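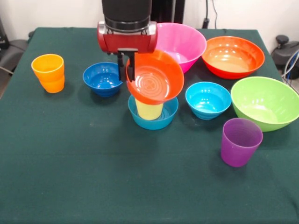 **The Bowl That Would Not Let Go**

Folport has paused part of its tableware handling program after a gripper fault went unnoticed for most of a test series, the company has confirmed.

The fault appeared in April, during stacking trials at the Brorberg site. Out of 787 attempts, almost 100 ended with the fingers staying closed after the release command was sent. The arm then moved to its next position with the bowl still held by the rim, and cups and bowls already on the table were knocked over.

No one was hurt. The work area was closed to staff while the arm was moving, as site rules require.

A review by Valdovinos, the firm that maintains the equipment, traced the problem to a software update. The control program had stopped waiting for the fingers to report that they were open - it treated the command itself as proof of release. Logs showed every one of the failed attempts as a success.

Folport has restored the earlier check and added a second one, based on finger position. The arm must now stop if the two readings disagree. A repeat series of 400 attempts is planned before normal work resumes.

The Skikerance line, which uses the same program, remains switched off until those results are in.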